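Before you buy the bypass kit, the inline shutoff and the little digital flow meter that every aquarium forum will tell you are essential, have a go at setting up the reactor with what comes in the box. I run a Grolo media reactor on a 300 litre reef tank, and most of the extras I was sold are now in a drawer.

These notes cover granular phosphate media (GFO) in an upflow reactor with a small feed pump. Carbon works much the same way, but you can be less fussy with it.

## What you need

- The reactor, with both sponges and the plastic plates
- A feed pump with some kind of flow control
- GFO media
- A bucket of RO water and a second, empty bucket
- A phosphate test kit that is still in date

The label on the Wouters media claims it is "pre-rinsed". I have opened 3 tubs and would not put any of them in a tank without rinsing. Treat that word as decoration.

## 1. Measure the media, then use less

The chart on the tub wants you to use a full dose for your tank volume from day one. The people who printed the chart also sell the tubs. Start with half. A sudden drop in phosphate can be harder on corals than a slightly high reading, and you can always add more later.

Don't fill the chamber past the halfway mark either. GFO needs room to move.

## 2. Rinse it in the reactor

Load the chamber in this order: bottom plate, sponge, media, sponge, top plate. Put the feed pump in the bucket of RO water and run the outlet into the empty bucket. Keep going until the water runs clear, topping up as needed.

Rinsing in a sieve is quicker and you'll lose a fair bit of media down the sink. It also grinds the grains against each other and makes more dust, so you end up rinsing the dust you just made.

Leave it running for a few minutes after it looks clear, then give the chamber a gentle tap. If a brown cloud comes out, you weren't finished. I do this part in the lounge, next to the tank, with old towels down.
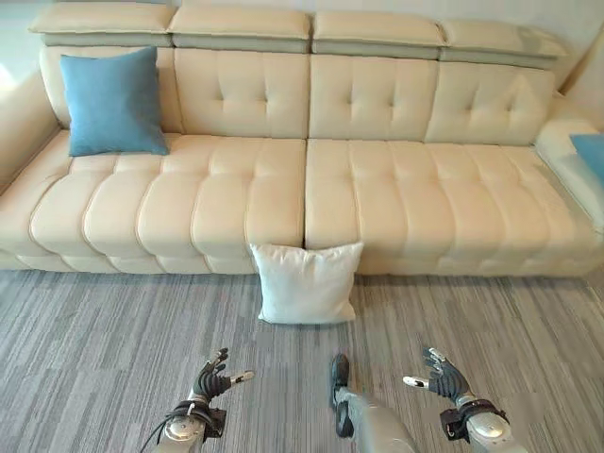 ## 3. Set the flow by eye

You want the top layer of grains to tumble gently, like a pot on a low simmer. If the whole bed is churning, back it off. If nothing moves, the media will clump into a brick and water will find a channel straight through it.

I did buy a flow meter. It read 298 litres an hour with the valve half open and 298 with it nearly shut, so make of that what you will. Looking through the side of the chamber costs nothing.

## 4. Check for leaks before you walk away

Dry every fitting with a paper towel, then wipe each one again with a fresh piece after an hour. Hand-tight is enough on the lid. If it weeps, take the O-ring out, clean it, put a smear of silicone grease on it and try again - cranking the lid down harder is how lids crack.

## 5. Test, and believe the test

Test phosphate the day before you start, then every 2 days for the first couple of weeks. Write the numbers down. Plenty of guides, the Skirkulholm one included, say to change media on a monthly schedule. I can't see why. Change it when the reading starts to climb again. My last batch went in during September and lasted a good deal longer than the tub said it would.

Last updated 2023-02-05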